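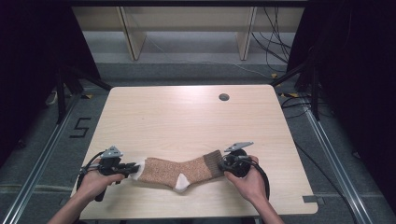 # Cluleo opens its Wanyama workshop to visitors for a day of demonstrations

**For immediate release: September 16, 2025**

Cluleo will hold an open day at its Wanyama workshop next month, with demonstrations of how people teach household tasks to robots using hand-held grippers. Entry is free but places must be booked.

Visitors will be able to watch operators at work on the folding and sorting tasks that make up most of the company's current programme. These include pairing and folding socks, folding towels and putting small items away in boxes. Each operator works at a table with a gripper in each hand, doing the job with the grippers' jaws instead of their fingers. The recordings are then used to train the software that controls a robot's arms.

"People tend to ask to see the robot first," said Halima Okoth, who runs the workshop. "We would like them to see the part that comes before it. A sock is soft, it stretches and it never lands on the table the same way twice. Somebody has to show the machine what to do with it, many times over."

The open day follows a smaller visit in July, when staff from Flirneck, a laundry and linen firm, spent an afternoon at the workshop. They watched a full session of sock handling and then took turns with the grippers themselves. Fabrice Bailly, operations manager at Flirneck, said the visit had changed his view of which jobs would be hard to automate.

"I had assumed sheets would be the problem because of their size," he said. "After ten minutes trying to pick up a sock by the cuff, I was less sure. You have to think about where you take hold of it before you start. Our sorting staff do that without noticing."

Flirneck has since agreed to lend Cluleo a supply of worn and mismatched items, so that the recordings cover more than new stock. The two companies have no other commercial arrangement at present.

## What visitors will see

The day is divided into four sessions, each open to 50 people. Every session begins with a short talk by Adhiambo Ondieki, who trains the operators, followed by a demonstration at the tables. Visitors can then try the grippers on a simple task with an operator beside them. No experience is needed. The grippers can be used by anyone who can comfortably hold a power drill, and a seated place will be available on request.

The last part of each session is a robot demonstration. A two-armed machine will attempt to flatten and fold a sock using software trained on the workshop's recordings. Cluleo says visitors should expect some attempts to fail. The demonstration will not be edited or sped up, and staff will explain what went wrong when an attempt does not work.

Kęstutis Lepik, the engineer in charge of the robot demonstration, said the July visitors had found the failures useful.

"When it drops one end, you can usually see why," he said. "It took hold too near the edge, or it pulled before the other hand was ready. We go back to the recordings and look for the same moment."

## About the programme

Cluleo began recording sock handling earlier this year. The collection now holds 1,901 completed recordings, of which 1,124 show a sock being flattened and folded from start to finish. The rest cover shorter actions, such as turning a sock the right way out or laying it straight. The work is managed through Cavus, the company's own software for checking and labelling recordings.

Mwanaisha Rugemalira, who leads the Cavus team, will be at the open day to show how a recording is checked. Visitors who try the grippers will be asked whether they want their attempt to be recorded. Those who say no can still take part.

## Booking and access

Places can be booked through the visits page on the Cluleo website or by telephoning the workshop reception. The date and session times are listed there. School and college groups are welcome and should book as a group. Children under 12 must be with an adult.

The workshop is on the ground floor with step-free access. There are cables on the floor in the working areas, so visitors are asked to wear flat, closed shoes and to stay with their guide. Large bags can be left at reception.

## For journalists

Interviews with Halima Okoth and Kęstutis Lepik can be arranged before the open day. Photography is allowed in the demonstration area, with the agreement of the operator being photographed. Please send requests to the Cluleo press desk and say whether you plan to film.

ENDS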